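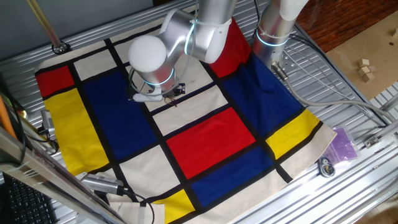 Trostside wrote in to say that after a whole afternoon of recording, every one of their examples began with the cloth in the same spot, and could they get away with it? They could not. A learner fed on one starting position will learn that position beautifully and be baffled by a cloth two inches to the left.

So, tips for gathering your own, collected at some cost to my temper.

Shove the cloth between goes. Turn it, ruck up a corner, leave a crease in. If you catch yourself smoothing it flat, go and put the kettle on.

Keep each go short. Mine are 30 seconds at most, and anything longer is usually me dithering, which the arm will copy faithfully.
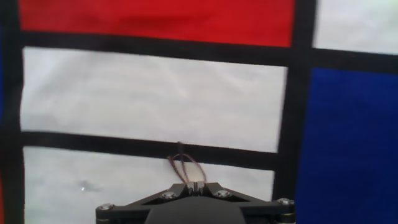
Wipe the lenses before you start and again after lunch. I once kept 118 goes with a thumbprint across the lot, and the thumbprint was the sharpest thing in them.

Slim things want a slow approach. Spectacles, string, teaspoons: come down gently, stop, then close. Rushing looks dashing and teaches the arm to stab.

Save the fumbles in a folder of their own. The Quiroga handbook says bin them, but a dropped item picked up again is worth having, provided you label it as such and don't sulk.
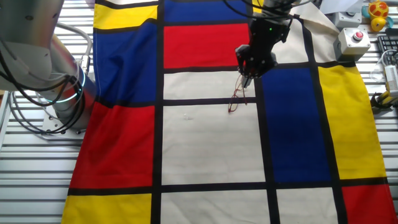

Name your files the same day. Wakance has a form for this with five boxes, of which I fill in two: what was moved, and whether it got there. "Final new try B" is no use to anyone in January.

Pick a pair of spectacles you can't see through any more. Scratches come with the job.

Stop when you get bored. Grisitora reckon their set of 2536 goes got worse towards the end of every session, and having watched a few of the late ones I believe them. The arm seems to be sighing.

Back everything up before tidying the table. Cables first, then crumbs.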